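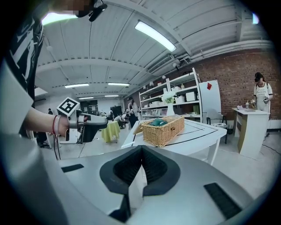
Sullau workroom, November: wicker basket with folded cloth on the marked table.

Progress report to the Arsenault Fund
Linen Lending Project, Lillano
Second reporting period

Where things stand

The project set out to lend table linen in reusable baskets, so that small halls and clubs would stop buying paper covers. The proposal said the baskets would be in regular circulation by the end of this period. They are in circulation, but I would not call it regular. We own 40 baskets, and too many of them spend their time on a shelf at Sullau while the same few borrowers come back for more.

The first report described demand as strong. I have gone back through the request book and I don't think it supports that word. A lot of the entries are inquiries that went no further.

The workroom

The move to Sullau is finished. The room has brick, a white ceiling with the beams and pipes showing, fluorescent tubes and an air-conditioning unit mounted high up by the ceiling. It is a better place to fold cloth than the one we left. Whether it is better enough to justify the rent is a question I would like the Fund to ask again in the spring.

The white table with the black outline on its top is now the packing table. The outline was supposed to speed up folding. We have no timings from the old room, so any claim that it has done so is a guess, and I have taken that claim out of the draft I was given.

Baskets

The light tan wicker ones with the cut-out handle came from Pidulby. They look good and borrowers say so. My concern is wear. Wicker catches on cloth, and the supplier's assurance that it won't snag came with nothing to back it up. We have pulled 2 cloths from lending this period with drawn threads. That could be the baskets or it could be the borrowers. I have asked for a lined basket to try next to the plain ones before anybody orders more.

One cloth to a basket remains the rule. Packing more in was tried and the cloths came back badly creased, so the saving on deliveries went into ironing.

Cloth

The dark teal-green has been the most requested color, ahead of the white that the original plan assumed everyone would want. It may simply be that it hides stains. We would need a full year, including the summer weddings, before changing what we buy.

Money

Of the amount set aside for replacement linen, $2000 is unspent. I recommend leaving it that way until the question about the baskets is settled. Laundry costs are running over the estimate, which was made before anyone had asked a laundry for a price.

Before the next report

We will log every loan with the date out, the date back and the condition of the cloth. The present form has 5 boxes for borrower satisfaction and none for damage, and it will be replaced.

The lined basket trial will start when Pidulby delivers. They have promised a sample twice.

The proposed second lending point is on hold. I can't recommend it on the current figures.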